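Visit report: Drudanik manipulation software group, Canholm

The Drudanik software group opens its Canholm site to outside engineers once a year, in April. The program covered data collection, policy training, the planning stack and the tooling that connects them. Hardware was discussed only where it set a limit on the software. These notes follow the order of the tour.

The first stop was the collection area. Drudanik gathers demonstrations with hand-held grippers carrying a single wide-angle camera, and the same finger geometry is used on the arms. Operators work on tables set with household goods, fabric included. The ingest service receives video, inertial data and gripper opening as separate streams and aligns them on a common clock. Our host gave the worst misalignment they accept as one video frame. Episodes above that are quarantined and can be released only by re-running the alignment with a manual offset.

Camera pose is recovered offline with visual-inertial SLAM. The group maps each table once with a slow pass and then localizes every episode against that map. Patterned tablecloths help, although a repeating check can produce false matches when the camera is close to the surface. Their fix is a prior from the inertial track that rejects any match implying a jump of more than one check width.

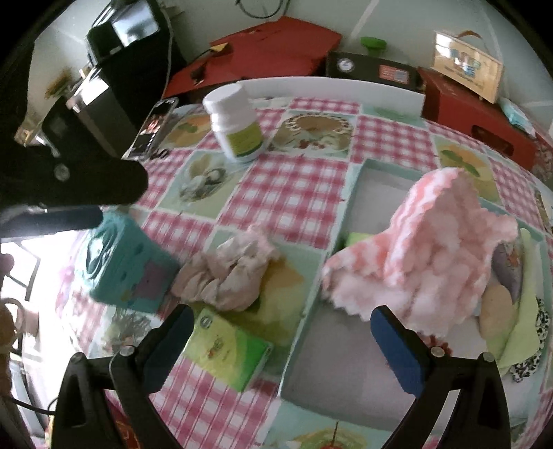
The second stage of the pipeline is segmentation of episodes into skills. It was done by hand until last year. The current tool, Mastberg, proposes boundaries from gripper opening and wrist speed, and a reviewer accepts or moves them. Mastberg stores the proposal next to the correction, which lets the group retrain the proposer on its own errors. Cloth handling gives the most corrections. Fingers often close on a fold, open slightly and close again, and the tool reads this as two grasps. A minimum dwell time removed most of the false splits but also merged some real regrasps. The parameter is now set per object class.

Training was covered in a short talk. The policy takes the last two camera frames and the relative gripper pose, and outputs a chunk of future poses. Chunks are executed partially, then replanned. Measured latency from image capture to first command was given as 160 ms, of which the network accounts for less than half. The rest is image transfer, undistortion and a queue between two processes. A rewrite using shared memory is under test. In the meantime the controller discards the leading poses of each chunk that already lie in the past, and this works as long as latency stays stable. We asked what happens when it does not. The controller holds position and logs the event.

The demonstration was a towel fold on a fixed arm. The log viewer ran beside it on a large monitor, and for our purposes it was the more useful of the two. It shows predicted chunks as fading lines over the live image, with the controller state underneath. On the second run the arm stopped short of the towel. The viewer put the cause in plain sight: the collision checker had treated a raised fold as a rigid obstacle. Deformable objects are supposed to be masked from the depth image before the check, and the mask had lagged. The operator cleared the fault and the third run completed.

Lozano is the internal name for the planning layer. It handles free-space motion between skills and passes control to the learned policy near contact. The handover condition is a distance threshold plus a confidence score. Staff were open about the confidence score being poorly calibrated on shiny surfaces and dark screens. The regression suite contains 292 recorded handovers, replayed nightly against each candidate build. A build that changes the outcome of any replay is blocked until someone signs off on the difference. Replay is open loop, so it says little about contact behavior, and the group does not claim otherwise.

The session closed with questions on formats and licensing. Episodes are stored in a chunked array format with a plain-text manifest. The manifest schema will be released; the episodes will not. Mastberg may follow as a separate package if its dependency on the internal job scheduler can be removed.

Points for our own work:

Log proposed and corrected boundaries together. We currently overwrite the proposal.

Measure latency per process. Our single end-to-end figure hides the queue.

Check our own depth mask for lag before the next cloth trials.

Slides are to be sent to registered visitors. The tour takes half a day, and the collection area is a separate building on the far side of the parking lot.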